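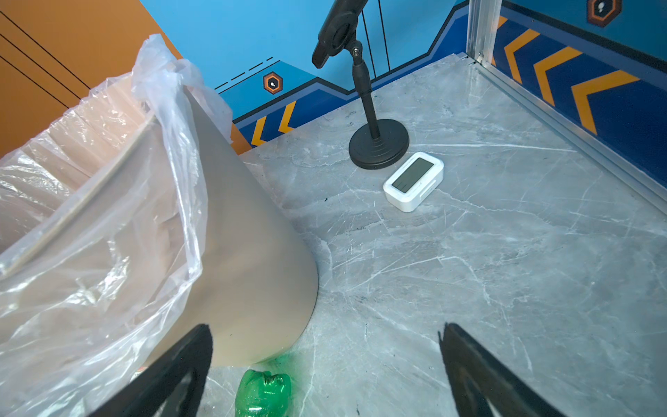

Sorasell (novel)

Sorasell is a fantasy novel by the Canadian writer Naima Hajji. It was first published by Nudeck on April 20, 2023, and is the opening book of the Merivberg sequence, which is planned to run to three volumes. 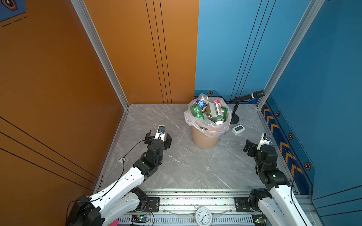 Reading time: 3 min

The novel is set in Merivberg, a walled river city whose bells are rung by a hereditary guild. The guild holds that the harbour freezes if the bells fall silent. When the great bell, Sorasell, cracks during the autumn fair, a 19-year-old apprentice named Ilka Bárány is sent upriver to find the foundry where it was cast. She travels with a disgraced toll collector and a ferryman's ghost who can speak only while crossing water.

The book has 52 short chapters, most of them told by Ilka. The others are entries from the guild's ledger, which begin to contradict her account after she reaches the foundry. The ending leaves open which version is correct.

Hajji wrote the first draft as a short story of around 50 pages and set it aside for several years. The ghost was added in the second draft. Ilka's surname was originally that of a minor character, a bell founder who was later cut from
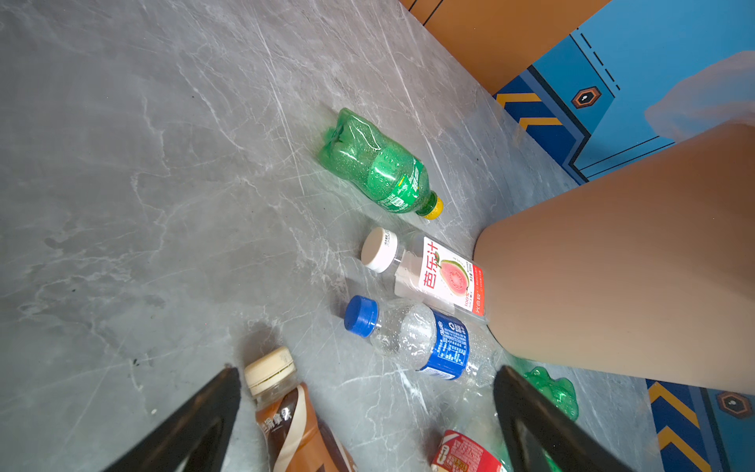
the book and survives only as a name in the ledger.

Reviewers praised the river chapters and the treatment of the guild's customs. Several found the middle section slow, and one objected to the number of unexplained coinage terms. A glossary was added to the paperback edition, released that October, along with a redrawn map showing the upper locks.

See also
Merivberg sequence
List of fictional bells
Ghosts in fantasy fiction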